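Cidisura Tischöl für Arbeitsplatten und Esstische aus Massivholz
Pflege, die man mit einem Lappen und ein bisschen Geduld hinbekommt
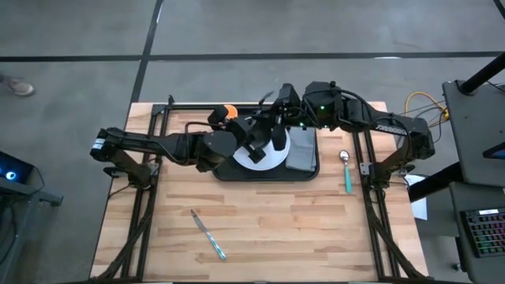 Noboru Kikuchi
Produktberatung und Werkstatt

Wer sich einen Massivholztisch ins Haus holt, hat meistens lange darauf gespart und noch länger darüber nachgedacht, und dann steht er endlich da und man traut sich kaum, ein Glas darauf abzustellen. Das kenne ich von so vielen Kundinnen und Kunden, und ehrlich gesagt ging es mir mit meinem ersten eigenen Tisch genauso! Dabei ist Holz viel gutmütiger, als man denkt, wenn man ihm ab und zu etwas Gutes tut. Unser Tischöl machen wir genau für diese Tische: stabverleimte Platten, Küchenarbeitsplatten, Werkbänke, Schneidbretter und alles andere, was täglich benutzt werden soll.

Besonders schön wirkt das Öl bei Platten aus vielen einzelnen Stäben, weil die Unterschiede zwischen hellen und dunkleren Hölzern deutlicher hervortreten. Ein blasses Sandbeige bleibt hell, Honigtöne werden wärmer, und die braunen Stäbe bekommen eine Tiefe, die man vorher nur beim feuchten Abwischen geahnt hat. (Machen Sie ruhig den Test: Ein feuchtes Tuch über eine unauffällige Stelle gezogen zeigt recht gut, wohin die Farbe später geht.)

Was drin ist

Leinöl, Holzöl und ein kleiner Anteil Carnaubawachs, dazu ein Orangenterpen, das beim Auftragen angenehm riecht und nach ein paar Tagen verflogen ist. Farbpigmente geben wir nicht hinzu. Wer es dunkler möchte, greift zur getönten Variante Sondura, die sich mit dem farblosen Öl mischen lässt. Bitte probieren Sie die Mischung vorher auf einem Reststück aus, denn jedes Holz nimmt sie ein wenig anders an.

So wird geölt

Die Platte muss sauber, trocken und fein geschliffen sein. Bei neuen Tischen reicht meist ein leichter Schliff in Faserrichtung, bei älteren darf es etwas mehr sein, vor allem dort, wo immer derselbe Teller steht. Den Staub gründlich abnehmen, auch aus den Fugen.

Dann das Öl aufrühren und dünn auftragen, mit Pinsel, Rolle oder einem fusselfreien Tuch, ganz wie Sie mögen. Ich nehme am liebsten ein altes Baumwollhemd. Lassen Sie das Öl eine Viertelstunde einziehen und nehmen Sie danach alles ab, was noch auf der Oberfläche steht. Wirklich alles, auch an den Kanten! Liegengebliebenes Öl klebt noch Wochen später, und die meisten Anrufe, die bei uns eingehen, drehen sich um genau diesen Punkt.

Über Nacht trocknen lassen, leicht zwischenschleifen, noch einmal ölen. Für einen Esstisch empfehle ich 3 Schichten, für ein Regal oder eine Kommode kommen Sie mit 2 gut aus. Vergessen Sie die Unterseite nicht, sonst arbeitet die Platte ungleichmäßig und kann sich werfen.

Getränkte Lappen können sich selbst entzünden. Breiten Sie sie im Freien auf nicht brennbarem Untergrund zum Trocknen aus oder bewahren Sie sie in einem dicht geschlossenen Metallgefäß mit Wasser auf, und knüllen Sie sie bitte nie zusammen.

Im Alltag

Wasser wischt man einfach weg, Rotwein und Kaffee am besten gleich. Für heiße Töpfe gehört ein Untersetzer auf den Tisch, und wer gern mit Tabletts deckt, tut der Oberfläche ebenfalls einen Gefallen, solange keine Feuchtigkeit darunter stehen bleibt. Zum Reinigen genügt lauwarmes Wasser mit einem Spritzer milder Seife. Scheuermilch und Mikrofaser lassen Sie lieber im Schrank.

Wenn die Platte stumpf aussieht oder Tropfen nicht mehr abperlen, ist es Zeit für eine Auffrischung. Bei uns zu Hause ist das jedes Jahr im November dran, wenn der Gartentisch ohnehin hereinkommt und ich den Lappen schon einmal in der Hand habe.

Gebinde und Bestellung

Bestellnummer 188: Tischöl farblos
Bestellnummer 81: Sondura, getönt
Beide erhältlich als Dose für einzelne Möbel oder als Kanister für Werkstätten

Die Dosen gut verschließen und frostfrei lagern. Bildet sich nach längerem Stehen eine Haut, heben Sie sie vorsichtig ab und rühren sie nicht unter.

Bei Fragen zu Ihrem Holz schreiben Sie uns gern, am liebsten mit einem Foto bei Tageslicht. Bestellungen und Lieferung betreut meine Kollegin Precious Mtshali, und alles, was mit Schleifen, Flecken und alten Lackresten zu tun hat, landet bei mir auf dem Tisch.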